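十一月，傍晚五点多

外面又下了一整天的小雨，阳台上的衣服摸上去还是潮潮的，一点要干的意思都没有。我把除湿机搬到阳台门口，让它自己嗡嗡地转着，然后煮了一壶麦茶，想着今天总算可以把洗衣服这件事好好理一理了。说起来有点不好意思，这么大的人了，还要专门拿出一个下午来想怎么洗衣服。可是入冬以后家里的衣服真的一下子多起来，厚的薄的混在一块儿，前几天我把一条起了球的绒裤跟黑色的打底衫一起丢进洗衣机，拿出来的时候，那件打底衫像在猫窝里滚过一圈似的，粘毛滚筒撕了好多张才算能见人。

所以这两天我翻出了以前买的洗衣袋。刚搬来这里的时候在Mumen买过一套，大的小的都有，后来不知怎么的就塞到柜子最里头去了，跟过期的优惠券、用剩的礼品丝带挤在一起。翻出来闻一闻，有一点柜子的木头味，倒也不难闻。我先把它们自己洗了一遍，晾在浴室的横杆上，晚上看过去一片白，像几只小幽灵，去刷牙的时候还把自己吓了一跳。

妈妈以前是不用洗衣袋的。她那时候讲究手洗，冬天也是，坐在小板凳上，一个搪瓷盆，一块肥皂，毛衣要用温水慢慢地按，不许搓，不许拧。按完了用大毛巾卷起来，像卷寿司一样，人跪上去压，把水压到毛巾里去。我小时候最喜欢做这一步，觉得是在玩，膝盖湿了也不肯起来。现在自己当家了，才知道那一盆一盆的水端来端去有多费腰。我是没有她那份耐心的，机器能代劳的都让机器代劳，只是心里多少有点过意不去，所以至少袋子要用起来，算是折中吧。

下午就在那张浅色的木桌上弄。桌子高度刚好，不用弯腰，比蹲在洗衣机前面舒服多了。我把洗衣袋摊平，用手抹了抹，旁边放着那只橄榄绿的编织篮子，里面堆着黑色的衣服，揉成一团，还没来得及理。黑衣服真是麻烦，沾什么都看得见，又怕掉色，又怕洗久了发灰。我想好了，以后黑的一律单独洗，翻过来，装袋，冷水，少放一点洗衣液。
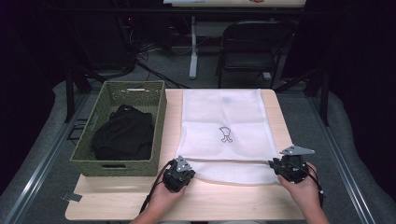
装袋这件事，我以前一直是乱来的，能塞多少塞多少，拉链拉不上还要用膝盖顶一顶。结果洗出来中间那一块根本没洗到，闻着还是原来的味道，外面几层倒是皱得像咸菜。后来学乖了，一只袋子里只放一两件，放进去以后要能在里面翻得动才行。衣服先对折，袖子收到里面，再把袋子多出来的地方折一下，别让它在滚筒里拧成麻花。拉链头要塞进那个小松紧套里，不然转着转着会自己开，有一回我就是这样，袜子跑得满桶都是，有一只到现在也没找着。

我很喜欢那只洗衣袋上的小图案，黑线条画的，圆脑袋，短短的腿，像个简笔画的小人儿，又说不好到底是什么。它大概就在袋子中间的位置，每次铺开来都像在跟我打招呼。袋子上半截的料子细一点，半透明的，下半截的网眼粗一些，看得更清楚。我原先没留意过这个分别，今天摸着才发觉手感也不一样，细的那一面滑滑的，粗的那一面有点扎手指。我自己琢磨着，容易勾丝的衣服还是贴着细的那面放比较稳妥，至于有没有道理，洗几回再看吧。

那只绿篮子也越看越顺眼。买的时候在两个颜色之间犹豫了很久，另一个是米白，店里的人说米白卖得好，我偏偏挑了绿的，当时还怕放在家里太沉。现在觉得真挑对了，耐脏，又不抢眼，正面开了个提手的口子，手指伸进去一勾就能拎走。编织的格子会积灰，隔段时间要用旧牙刷刷一刷，我倒不嫌烦，一边听广播一边刷，十来分钟也就过去了。篮口里侧那个白色的小标签我到现在都没剪，每次都说下回剪，下回又忘了。

洗衣液快见底了，用的还是Söderlund那瓶，味道很淡，像刚晒过的床单。瓶子上写着900毫升，我总觉得没用几次就轻了，可能还是我手重。想想妈妈用一块肥皂能用好久，最后剩下薄薄一小片，还要粘到新的那块上去接着用。我前阵子也学她这么干，粘了半天粘不牢，半夜里那一小片掉进洗手池，黏在下水口上，抠了好一阵子。

楼下Carkent在打折，吃过饭也许下去看看，要是有大一号的洗衣袋就买两只，留着装羽绒背心和浴巾。上回在Plallik看到过一种圆筒形的，说是专门装毛衣，一只要102块，我拿起来看了好久，又放回去了。一只袋子要这个价钱，都够我买一件不用装袋的衣服了。不过回来以后还是惦记了几天，人就是这样，没买的东西总是格外好。

柜子也顺便收拾了一下。夏天的T恤叠好放到最上层，围巾卷起来立着放，一条挨一条，拉开抽屉就都看得见。我数过一次家里的深色毛衣，竟然有四件差不多一模一样的，都是高领，都有一点点起球，站在柜子前面分不出哪件是哪年买的。本想狠狠心送走一件，试穿了一圈，每件都觉得还暖和，又都挂了回去。倒是把一条好几年没穿的格子裙清出来了，布料还很好，也许可以改成坐垫套，缝纫机已经很久没开了，不知道还顺不顺手，针好像也只剩一根粗的。

写到这里麦茶都凉了，又去热了一回。除湿机的水箱满了大约一半，倒掉的时候觉得很有成就感，明明只是一盆水，却像是从这间屋子里把一下午的阴天都倒了出去。阳台上的衣服还差一口气，袖口和裤腰那里还是凉凉的，我把它们翻了个面，衣架之间的距离也拉开了一些，今晚让机器再转一会儿。

黑衣服那一篮就留到明天早上再洗吧，晚上洗怕吵到楼下。晚饭想煮点面，冰箱里还有半颗白菜和几朵香菇，再不吃就要蔫了。对了，明天记得买洗衣液，还有衣夹，阳台上的又脆断了两个。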